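Print this page | E-mail this page

Chapter 2
Dispensing Dry Foods from Flexible Packages

2.1 Scope of the chapter

This chapter covers the transfer of small dry foods from a flexible bag to an open dish. The foods in question are seeds, shelled and unshelled nuts, dried peas, small crackers and similar items that are eaten by hand. Powders are treated in Chapter 3. Liquids are outside the scope of the book.

The student should already be familiar with the package types listed in Chapter 1, in particular the pillow bag (one back seam, two end seals) and the stand-up pouch (folded base, side seals). Terms defined there are used here without further comment.

By the end of the chapter the student should be able to choose a dish for a given quantity of food, select a grip and a pouring angle, recognize a blocked opening, and record spillage on the standard sheet.

2.2 Terms

Opening. The gap through which the food leaves the bag. Its width is measured with the bag lying flat.

Headspace. The part of the bag above the food when the bag stands upright. On inversion the headspace is at the closed end, where the hand is.

Bridging. The condition in which pieces of food lock against each other across the opening and stop the flow. Long, flat pieces bridge more readily than round ones.

Stray. Any piece that comes to rest outside the rim of the dish. A piece lying on the rim is scored as inside.

Residue. Food left in the bag after pouring, usually held in the corners or under a fold of the film.

2.3 The dish

A shallow dish with a raised rim is used for all exercises in this chapter. Molded-fiber plates are suitable. They are light, they have enough surface roughness to slow a sliding seed, and they can be discarded after salted foods. Their low weight is also their main fault, as a plate that is struck by the bag will shift on a smooth table. Glazed plates stay in place but allow hard seeds to bounce.

The table should be level and of one color. Brown or striped seeds are easily found on white. They are easily lost on wood grain, and a count taken on such a surface should be marked as doubtful.

Lærke Skov, whose bench notes are the basis of the exercises, used a charge of 47 seeds for all hand trials. The number has been kept so that the student's results can be compared with the tables at the end of the chapter.

2.4 Grip and inversion

The bag is held by its closed end and turned over above the dish. The grip should gather the film firmly enough that the bag cannot slip, but should not extend down into the food. Gathering the film at the top produces folds, and folds that run as far as the opening will narrow it. The opening should be kept low over the dish. A high pour increases bounce, and a bag held over one side of the plate leaves little margin on that side.

Sunflower seeds are a convenient first material. The individual seed is small, elongated and easily seen, and it will generally settle on its side.
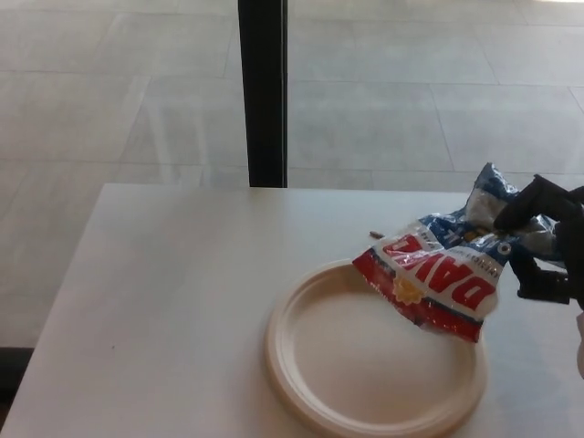
2.5 Strays and how they are counted

Strays are counted once the bag has been set down. The count begins at the rim of the dish and moves outward, and each stray is placed in a separate cup as it is counted. Specks of husk and salt are ignored. A broken seed is counted as one if the larger part includes the pointed end.

Two sheets are in common use. The Bindard sheet has one column for strays and one for residue. The Stater sheet divides the strays into near and far, the limit being 200 mm from the rim. Either may be used, but the two should not be mixed within one set of trials.

Exercise 2.1 uses the Bindard sheet. Weigh the empty dish before starting.

Reader comments (3)

Bech: The far limit on my copy of the Stater sheet is measured from the center of the plate. Which is right?

Sumholm Reading Room: From the rim. The older sheet was corrected in the June printing.

Pia: Link to the tables at the end of the chapter does not open for me.

Contact | Copyright Sumholm Press | Back to top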